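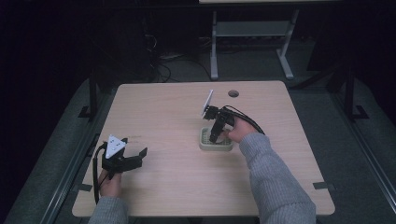
La table, un soir.

Le dernier car pour Lustton partait à six heures et je l'ai manqué. Il en passait un autre le lendemain matin. J'ai donc marché jusqu'à la maison de ma tante, dont j'avais encore la clef, en suivant la route de Tarodura.

Elle était morte en février. Mon frère voulait vendre, moi je ne savais pas. La maison se trouve à 1 786 mètres d'altitude, c'est écrit sur une plaque de la commune près de la fontaine, et même en juillet il faut y faire du feu. J'ai trouvé du bois sous l'escalier et une boîte de sardines dans le placard.

Dans le tiroir du buffet il y avait ses cahiers. Elle y notait le temps, les visites, le prix des choses. « Neige. Personne. Payé 158 au couvreur. » Plus loin : « Le petit a téléphoné, il tousse. » Le petit, c'était moi. J'avais plus de quarante ans cette année-là et je ne me souvenais pas d'avoir toussé.

J'ai lu jusque vers neuf heures. À chaque page elle écrivait quelques mots sur le chien de la ferme Tagle, qui venait dormir devant sa porte. Elle ne l'aimait pas, disait-elle. Elle lui gardait pourtant les os - et une couverture, l'hiver.

Le dernier cahier s'arrêtait au milieu d'une ligne : « Demander à Fekavton pour la ». La pompe, sans doute, ou la chaudière. C'était la maison de dépannage de la vallée, elle les appelait pour tout.

J'ai dormi habillé, sur le banc. Au matin, un vieux chien était couché sur le seuil. Il a levé la tête, il m'a regardé, puis il s'est poussé un peu pour me laisser sortir. J'ai entendu le car klaxonner dans le virage. Je suis rentré chercher la couverture.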